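Rukgate Market Hall, Vodside
Monthly safety walk: produce area and back store
Inspector: Trilok Bhatt
Date of walk: 31/01/2026
Floor area covered: 1,160 square feet
Marks used: OK / Fix / Look again

1. Main aisle clear, full width
OK. One pallet jack was standing near the scale, moved during the walk.

2. Emergency exit, east side
Fix. Door opens, but the push bar is stiff and needs two hands. Please call Dwivedi for adjusting, same as last winter.

3. Exit signs and emergency lights
OK. I held the test button for 29 seconds on each light and all stayed on.

4. Fire extinguishers
Look again. Pressure is good. The tag on the one by the cold room is not readable, so I could not confirm the service month.

5. Floor drains and mats
Fix. The mat by the hand sink has a curled corner. I almost caught my own shoe in it. Tape is not a good repair here, please order a new mat.

6. Electrical cords
OK. No cord crosses the walkway. The cover of the outlet behind the juice counter was changed.

7. Cold room
Look again. Inside release works. Door gasket has a small tear at the bottom and some ice is building there. Shivam Srivastava will check it again in February.

8. Display stands and crates
Stands must not rock when pushed by hand. Crates must sit fully on the stand, with no splinters or nail heads on the side where customers reach. Fruit should not lie over the front edge, it falls and people slip on it.
OK for the stands. Two old crates from the onion side had split corners and I took them out.

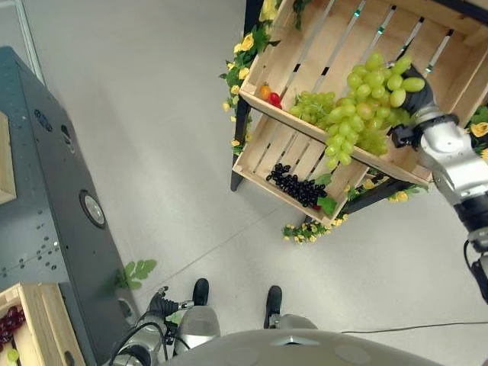 Item 8: grapes at the slatted wood crate, tilted display.

9. Ladders and step stools
Fix. The short stool has lost one rubber foot. Do not use until repaired.

10. Cleaning products
OK. Clovia floor cleaner is stored on the low shelf, away from food, and the label is in place.

11. First aid box
Fix. Burn gel is finished. Plasters are enough.

Still open from the last walk: ceiling tile above the back store, quoted at 1,377 with labor. Waiting for the approval.

Signed: T. Bhatt
Copy to: S. Srivastava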